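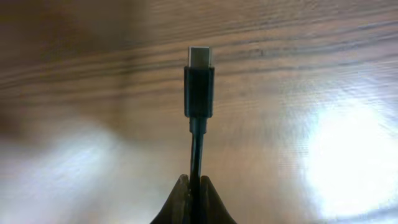
Black USB-C cable, plug end up.

Endasero Oltia lit display frame for single comics

Product code: 1139
Availability: in stock at the Hirier warehouse

The Oltia is a wall or shelf frame for one bagged and boarded comic. It takes current-size issues as standard and Silver Age issues with the wider insert fitted. Both inserts are in the box. Golden Age issues, magazines and graded slabs do not fit; for slabs, see the Pietrzak range.

The comic is held by its backing board along the bottom and two sides. Nothing presses on the cover. The front panel is clear acrylic with a UV filter layer on the inner face, and there is a 6 mm air gap between the panel and the bag. Mylar and polypropylene bags are both suitable. Do not frame an unbagged comic.

Lighting

A strip of white LEDs runs along the top inner edge, behind a diffuser. It lights the cover evenly down to the bottom corner box and barcode. There are 2 brightness levels, set by the button on the underside. The lower level is intended for continuous use in a living room or bedroom. The upper level is for photographing a cover or for a shop display.

The strip is powered through a USB-C socket at the bottom right of the back panel. The frame has no battery and can be used unlit.
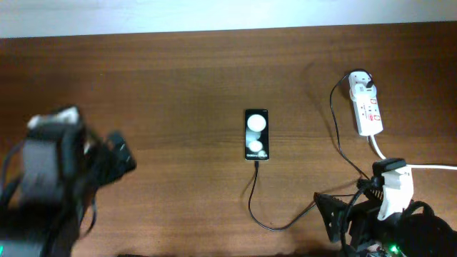

The timer is set with the same button. Hold it until the strip blinks once for a four-hour timer, or twice for eight hours. The setting is kept when the power is removed. There is no app and no wireless connection.

Changing the issue

The back panel is released by two sliding catches. Lay the frame face down on a clean cloth, slide both catches outwards and lift the panel from the top. Take out the comic by the backing board, never by the open edge of the bag. Fit the new issue with the spine to the left as seen from the front, then replace the panel and check that both catches have closed. Frames hung in a row can be changed without taking down the neighbouring frames if a gap of 80 mm is left between them.

For readers who follow a monthly title, the usual arrangement is one frame for the current cover and a short row for a completed story arc. Variant covers of the same issue line up correctly provided all frames use the same insert. 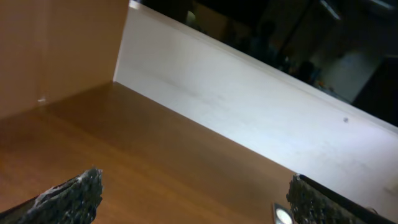

Placement

Keep the frame out of direct sunlight. The filter slows fading but does not prevent it, and reds and yellows on older newsprint covers are the first to go. Avoid outside walls that suffer from damp, and the space over a radiator. Clean the acrylic with a dry microfibre cloth. Glass cleaner will cloud it.

In the box

Frame with back panel
Standard insert (fitted)
Silver Age insert
Wall bracket, screws and plugs
Folding shelf stand
Printed instructions

The USB power adaptor is sold separately.

Related products

Endasero Oltia, unlit version
Pietrzak slab frame
Spare inserts, pack of two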